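5. Setting up your Skornholm mattress and headboard

You've got the frame together, so now comes the fun part! Give yourself a clear evening for this section. Cover the floor with a blanket before you start and keep all the hardware in one bowl.

5.1 Fitting the headboard

1. Stand the headboard against the wall, padded side facing the room.
2. Slide the frame up until the brackets line up with the slots.
3. Push in the 6 long bolts and turn each one by hand until it catches.
4. Tighten with the supplied key, working from the bottom up – a little on each side, then back again.

Caution: Don't lift the headboard by its fabric. Hold it by the back rails, with one person at each end.

5.2 Unrolling the mattress

1. Carry the roll to the bed and lay it across the slats.
2. Cut the outer bag with the blunt cutter from the box. (Please, no kitchen knives!)
3. Let it unroll toward the foot, then peel away the inner film.
4. Leave it bare for 7 hours with a window open.

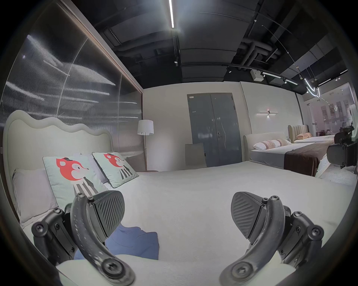
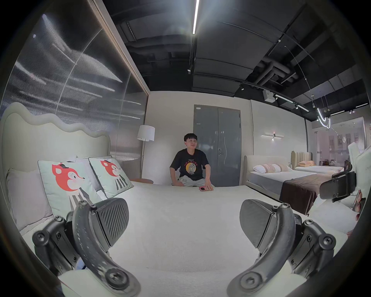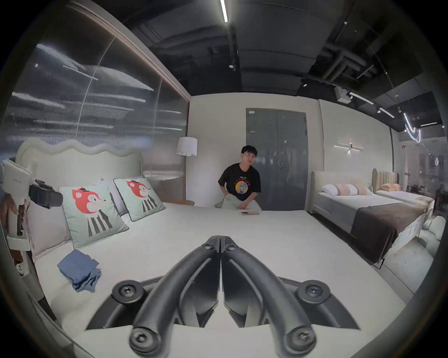
Wavy headboards, white bedding and plenty of mattress.

Note: A new-foam smell is normal and fades with airing. If your room is on the cool side, leave the mattress overnight before making the bed.

5.3 First month

1. Turn the mattress head to foot after 5 nights. The Durnthorpe model has a sewn-in topper, so turn it but never flip it.
2. Check the headboard bolts again while the bedding is off.
3. Vacuum the cover with the soft brush, going with the weave.

Ginette Ouellet on our fitting team loves this tip and so do we: put a felt pad behind each headboard leg before you push the bed back. It makes such a difference on a thin wall!

Still getting a squeak? Go to section 7, step 2, and check the center leg first. Spare felt pads and bolts are listed under part 19 at the back of this guide.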